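Folding Small Garments on a Padded Surface: Project Report
Prepared by Marjan Bakhtiari and Lauri Lahtinen, 22 Feb 2025
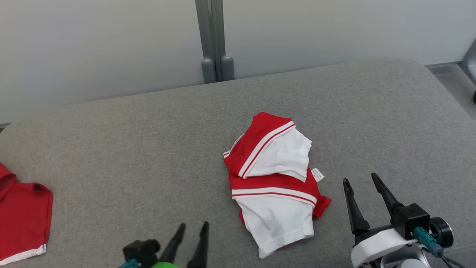

This report presents the results of a one-term project on the folding of children's and doll-sized clothing. The project was carried out for the Textile Care unit under the supervision of Hilkka Väisänen. Its purpose was to compare three folding methods and to recommend one for use at the Plorkudari clothing exchange, where donated garments are sorted, folded and placed on shelves by students.

Background

The clothing exchange received 779 garments in November. Small shirts formed the largest group and were also the most frequent source of complaints. Adult clothing has enough weight and length to hold a fold. A very small shirt does not, and its sleeves tend to spring outward when the hands are lifted. Shirts made from panels of different colours present a further difficulty, as the seams are thicker than the fabric on either side and the fold is inclined to follow the seam.

Method

A total of 245 shirts were folded during the project. Each was placed on the work surface in a bunched state, as it would come out of a donation bag, and had to be opened out before folding could begin. The methods were as follows.

Method A: sleeves folded to the back, sides brought to the centre, hem brought up to the collar.
Method B: shirt folded in half lengthwise, sleeves tucked in, then folded in thirds.
Method C: shirt rolled from the hem, with the sleeves inside the roll.

A padded surface was chosen over a hard table after early trials. Thin fabric slid on the table and the first fold was often lost while the second was being made. The padding gave some grip – though it also made it harder to press a sharp crease, and this should be kept in mind when the results are read.

Care labels were left in place. Folders were asked to turn the label inward where possible so that it would not show on the shelf.

Results

Method A produced the flattest result and the most even stack. It was the slowest of the methods for new folders, and the difference became small with practice. Method B was quick but gave uneven edges on shirts with diagonal stripes, where folders lined up the pattern instead of the hem. Method C held together well in boxes. It was judged unsuitable for open shelves, as the front of the shirt could not be seen.

Opening out the garment took about as long as the folding itself. This had not been expected at the planning stage and was not measured separately for each method.

Recommendations

We recommend Method A for shelves and Method C for storage boxes. Shirts should be shaken out and laid face down before the first fold is made. A further project could examine trousers and knitted items, which were outside our scope.

Acknowledgements

We thank Seija Heiskanen for the use of the workroom and Vlasta Šťastný for comments on the draft.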